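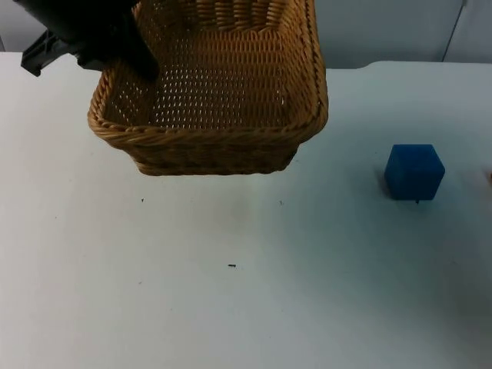 Storkurholm Baskets
Home | Baskets | Repair | Questions | Contact

Questions we receive often

On this page we have collected the questions which come to us by mail and in the shop in Katumar. If your question is missing, please write to us. English is not our first language, so we ask you to write simple sentences, and we will do the same.

About the material

Is rattan the same as wicker?

No. Wicker is the name for the way of working, when thin strands are woven to make a basket or a chair. Rattan is a plant, a climbing palm, and its stem is one of the materials used for this weaving. Willow is another, and there are also reed, paper cord and plastic. So a rattan basket is a wicker basket, but a wicker basket can be made from many things.

How can I know which material my old basket is made of?

Look at a broken end, if there is one. Rattan core has many very small holes, like the end of a thin sponge. Willow has a soft center with wood around it. Paper cord opens when you turn it against its twist. Plastic is the same all the way through. If you have no broken end, please do not make one only for this purpose. Send us a short letter with the color, the shape and the thickness of the strands and we will try to guess. Sometimes we guess wrong.

Why is the color not the same everywhere?

Natural strands take the light and the stain differently. One strand can be like honey and the next one more brown, and it also looks darker where the strands go close together. This is not a fault and we do not exchange a basket for it. With the years the light strands become darker and the dark ones become a little lighter, so the difference is smaller in an old basket.

What is the difference between the Gebru and the Makolia?

The Gebru is our rectangular basket with an open weave in the bottom and a thick braided rim. It is for shelves, for bread, for letters, for small toys. The Makolia is round and higher, with a closed bottom, and it weighs 850 grams. The Gebru weighs 600 grams. Both are made by hand, so your basket may be a little more or a little less.

About dust and cleaning

There is dirt on the table next to my new basket. Is the basket breaking?

Most probably not. A new basket loses short fibers and small bits in the first weeks, especially when you move it often. Dust from the shop or from the transport box can also fall out through the weave. Take the basket outside, hold it upside down and knock on the bottom with the flat hand. Do it a few times on different days. If it has not stopped after two months, please contact us.

On a white table you will see every speck, and on a brown table you will think that the basket is clean. We advise to check on something white.

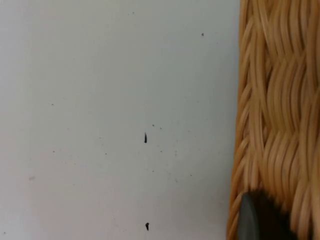

The side of a wicker basket, with dark flakes and fine specks on the pale surface next to it.

How do I know if it is only dust, or something which eats the basket?

Wipe the table with a damp cloth and put the basket back in the same place. Do not touch it for one week. Ordinary bits will be few, and they will be of different sizes. Wood insects leave a very fine powder, pale like flour, in small heaps, and it comes back always in the same place. In this case look for small round holes in the strands. Put the basket in a closed plastic bag, away from other baskets and furniture, and write to us before you use any spray.

How do I clean the basket?

For normal cleaning use a dry brush. An old paint brush with soft hair is very good. Brush along the strands and not across, first the inside, then the outside, and the rim at the end. A vacuum cleaner is also possible if you have the small brush head and put it on the low power.

For a sticky place take a cloth with warm water and one drop of dish soap. Press the water out well before you begin. Then wipe with clean water and let the basket dry in the air, upside down, until the next day.

Please do not put it in the dishwasher. We have had this question more than once.

The bottom has small openings and the crumbs stay in them. What can I do?

Turn the basket and push from the outside with a soft toothbrush. Do not use a knife or a needle, it will cut the strand and you will see the damage only later. If you use the basket for bread, a cotton cloth inside is better. We sell a cloth for the Gebru, but any kitchen towel can do the same work.

Can I put the basket in the sun to dry?

For one hour, yes. For a whole day, no. The strands become stiff and then they crack when you lift the basket. The same is true for the place above a radiator.

There is a smell of mold.

Let it dry completely first. Then wipe with one part of white vinegar and four parts of water, and dry it again in a place where the air moves. The smell of the vinegar goes away in two or three days. If there are black spots deep in the braid of the rim, they will probably stay.

About use

Can I lift the basket by the rim?

When it is empty or has light things in it, yes, the rim is made strong enough for that. When it is heavy, please lift with two hands, one at each end, or put one hand under the bottom. If you lift a full basket always at the same corner, this corner will slowly go up and the other side will hang down. After one year the basket does not stand flat any more.

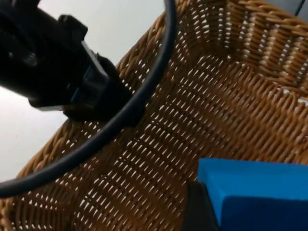
A basket which has already lost its shape can often be corrected at home. Wet it well with a plant sprayer, wait until the strands are softer (this can be half an hour), press it with your hands to the right shape and put something inside which fills it from wall to wall. A stack of books in a plastic bag is good for the rectangular ones. Leave it two days. It works better with rattan than with willow, and it does not work with strands that are already broken.

How much can I put inside?

We do not give a number. If the bottom bends down when you lift it, it is too much. Potatoes are usually too much for the Gebru.

Does the basket scratch the table?

The weave itself is soft, but sand or small hard bits under the basket can scratch when you pull it. Lift it and do not pull it. On lacquered tables we recommend four small pieces of felt, fixed with thread through the bottom. Do not use glue, it becomes yellow and it is very hard to remove.

My wool sweater gets caught on the basket. Is this normal?

A few strand ends can stand out on the inside, near the corners. Put your hand in a nylon stocking and move it slowly along the walls. Where the stocking is caught, there is an end. Cut it short with nail scissors, in an angle, but leave enough that the end still lies behind the next strand. If you cut too short, the end slips out and the weave begins to open.

Can I paint or stain it?

You can, but then we cannot repair it, because the paint closes the strands and they do not take water any more. If you decide to paint it, use thin layers. Thick paint breaks off in flakes at the places where the basket moves.

About repair

Do you repair baskets which were not bought from you?

Yes, if they are of rattan or willow. Paper cord and plastic we do not repair. We need to see the basket before we can say the price. In September and before Christmas we have much work and it can take six weeks.

A strand in the wall is broken. Must I send the complete basket?

For one strand, no. Ask for the repair bag, article 3739. In it there are pieces of rattan in two thicknesses and a sheet with drawings. Put the piece in warm water for twenty minutes, follow the path of the old strand under and over its neighbors, and let the new piece begin and finish on the inside of the basket. The new strand will be lighter than the others for some time.

And if the rim is broken?

The rim is more difficult. In a braided rim every strand holds the one before it, so when one is broken the others become loose little by little. Tie the place with cotton thread, do not lift the basket there, and bring it or send it to us soon. A small repair of the rim is cheap and a completely new rim is not.

How should I pack it for the post?

Take a box which is larger than the basket by the width of three fingers on each side. Fill the basket with crumpled newspaper, also the corners, and put more newspaper under and over it. Do not put tape directly on the weave. Write your name and address on a paper inside the basket, not only on the box. We have one basket here since spring and we do not know to whom it belongs. It is oval, with two handles and a green ribbon.

Orders and return

Can I give a basket back?

Within 14 days, if it has not been used and was not washed. Please write to us first.

Can I order the Gebru in another size?

At the moment there are two sizes, small and large. Other sizes are possible from five pieces, and the waiting time is long. For one single piece we cannot do it.

Do you send a paper catalog?

Yes, please send us a stamped envelope. The catalog has only drawings, the colors you must see in the shop or ask us about.

This page was last changed on 22 October 2000.

Back to top | Repair | Contact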